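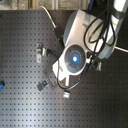 A robot arm at work over a black bench full of holes, Skomov open day

Meet the robot arm: a visit to the Skomov workshop

Have you ever wondered what a robot does all day? Lots of people think of robots as metal people who walk and talk. Most working robots look nothing like that. Many of them are just an arm.

On Thursday, April 24, 2025, the Skomov workshop in Ilville opened its doors to schools. Children from Fleven Primary went along to see a robot arm being shown to visitors. This page explains what they saw and how it works.

What is a robot arm?

A robot arm is a machine that can reach, turn and hold things. It is a bit like your own arm. You have a shoulder, an elbow and a wrist, and each of these is a joint. A joint is a place where something bends or turns.

Try this. Hold your arm out straight and keep your elbow stiff. Now try to scratch your nose. You can't do it. You need your elbow to bend before your hand can get to your face. A robot arm needs joints for the same reason.

The arm at Skomov is white and grey. Look for the round part with the bright blue light in the middle. That is a wrist joint. The white part beyond it, pointing down at the bench, is called the gripper.

What is a gripper?

A gripper is a robot's hand. Yours has a thumb and four fingers, and it can do thousands of different jobs. You can tie a lace with it, hold a pencil or stroke a cat. A gripper is much simpler. It has fingers that close on something to hold it and open again to let it go.

Some robots have other kinds of hands. A robot that lifts sheets of glass may have rubber suckers. A robot that paints cars has a spray nozzle. People choose the hand that suits the job.

Why is the bench full of holes?

This was the question the children asked most. The black bench is called a breadboard, which is a funny name as there is no bread on it. The holes are in straight rows and columns, all evenly spaced, and each one has a thread inside. A thread is the spiral groove that a screw winds into.

If you want something to stay still, you can screw it to the board. If you want to move it, you undo the screws and use different holes. You can then write down which holes you used, and tomorrow you can put everything back in the same place.

Keeping things still matters a lot to a robot. When you pick up your cup at breakfast, you look for it first. If your brother has moved it, you just reach further. A simple robot goes to the place it has been told to go. If the cup has been moved, the robot closes its fingers on nothing.

What are all the cables for?

Black cables loop around the arm and hang down near the bench. There are other cables too, one of them blue and some of them white.

Cables do two main jobs on a machine like this. Some carry electricity, which makes the motors turn. Others carry messages. The messages tell the motors how far to turn and tell the computer where each joint has got to.

A cable on a moving arm has to be long enough. If it is too short, it gets pulled tight when the arm stretches out. If it is too long, it can catch on things. People who set up robots spend a lot of time on cables, and it is not their favourite part of the job.

How does the robot know what to do?

A robot arm does not make up its own mind in the way you do. A person has to give it instructions. A list of instructions for a computer is called a program.

A program for picking up a small block might go like this:

Move above the block.
Open the fingers.
Go down slowly.
Close the fingers.
Go up.

It looks easy, but each step has to be exact. How far down is down? How slowly is slowly? The children had a go at this without a robot. They worked in pairs. One child was the arm and kept their eyes shut, and the other gave the instructions. The arm had to pick up a rubber from the table. One pair needed 8 instructions to do it. Another pair gave up and started again — their arm had knocked the rubber on to the floor.

Is it safe?

Robot arms can be heavy and strong, so there are rules. At Skomov, visitors stand behind a yellow line on the floor, two metres from the bench. A red stop button is kept close by. Pressing it makes the arm stop moving. Only the staff may press it, unless there is an emergency.

The open day was paid for by Verbeke, a firm in the same town, and 600 children visited before the doors closed.

Words to remember

Breadboard: a flat board with rows of holes for fixing things down.
Gripper: the part of a robot that holds things.
Joint: a place where an arm bends or turns.
Program: a list of instructions for a computer.
Thread: the spiral groove inside a screw hole.

Something to try at home

Make a gripper from two lolly sticks and a clothes peg. Ask a grown-up to help you glue one stick to each side of the peg, so that the sticks point forwards like a long beak. Leave the glue to dry overnight. Squeeze the peg to open your gripper and let go to close it. See if you can pick up a sock, a grape and a coin. The coin is the hardest. Try wrapping an elastic band around the end of each stick and then have another go.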